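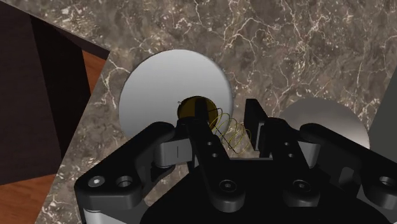

Chapter 4
Prospective Memory: Remembering to Act

4.1 Introduction

Most of the research reviewed in Chapter 3 concerned retrospective memory, the recall or recognition of material met in the past. A participant learns a list, waits, and is asked for it. The request comes from the experimenter, and the participant knows at that moment that remembering is required.

Much everyday remembering has a different structure. A person intends to post a letter on the way to work, to take a tablet after supper, or to pass on a message when a colleague returns. At the right moment there is no request. The person must interrupt whatever they are doing, recognise that the moment has come, and retrieve what was to be done. Memory of this kind is called prospective memory.

The two forms are not fully separate. Every prospective task has a retrospective component, the content of the intention, and a prospective component, the realisation that something has to be done. Someone who stands in the chemist's unable to think why they went in has succeeded on the second and failed on the first. Someone who walks past the chemist's has failed on the second, and may still be able to state the intention perfectly when asked that evening. Studies that score only whether the action was performed cannot tell these failures apart.

4.2 Types of prospective task

Tasks are usually classified by the condition that makes the action appropriate.

Event-based tasks are tied to an external cue, such as meeting a certain person or hearing a timer.

Time-based tasks are tied to a clock time or to the passing of an interval, such as ringing someone at three o'clock or after twenty minutes.

Activity-based tasks are tied to the end of another activity, such as switching off a lamp after reading. Some authors treat these as a form of event-based task. They are kept apart in this book on the grounds that the ongoing activity does not have to be interrupted.

Time-based tasks are generally harder under laboratory conditions. The environment offers no cue, and the person must begin the checking for themselves. Clock checks are commonly recorded as a second measure, and their spacing is often more informative than their total. A typical successful participant checks seldom in the early part of the interval and more often as the target time approaches.

4.3 The standard laboratory procedure

The participant is given an ongoing task that occupies attention, for instance judging whether strings of letters form words. They are also told to press a separate key whenever a given target appears. A delay filled with unrelated work follows, and the ongoing task then starts with no further mention of the target.

Three features of the design should be noted. The targets must be rare, or the procedure becomes a test of vigilance. The delay must be long enough for the intention to leave immediate awareness. Finally, participants should be questioned afterwards on what they had been asked to do, so that those who forgot the instruction itself can be analysed separately.

The worked data set for this chapter, referred to as the Altau set, follows this design. It contains records from 832 participants, of whom 781 could state the instruction correctly at the final questioning. Unless otherwise indicated, the exercises in Section 4.9 use the smaller group. The set was last corrected on 11/13/20, and readers with an earlier copy should replace it before attempting the exercises.

4.4 Monitoring and spontaneous retrieval

The main theoretical question is how the intention comes to mind at the right time. On the monitoring account, some attention is held back from the ongoing task and used to check for the target. This predicts a cost: responses in the ongoing task should be slower when an intention is held than when it is not, even on trials where no target appears. Such costs have often been found.

On the spontaneous retrieval account, a well-encoded cue can bring back the intention without any checking. This predicts that, under suitable conditions, performance can be good with little or no cost. Such results have also been found, mainly where there is a single distinctive target and where the ongoing task already directs attention to the features that define it.

A combined view holds that people use either process according to the cue, the importance of the intention and the demands of the ongoing task. It fits more of the evidence, but is harder to test, as almost any pattern of cost can be accommodated after the fact. Section 4.6 considers what would count against it.

4.5 Terms used in this chapter

Ongoing task: the activity during which the intention must be carried out.
Focal cue: a cue whose relevant features are processed as part of the ongoing task.
Non-focal cue: a cue whose relevant features are not so processed.
Monitoring cost: the slowing of ongoing responses attributable to holding an intention.
Commission error: performing an intended action again, or after it has ceased to be required.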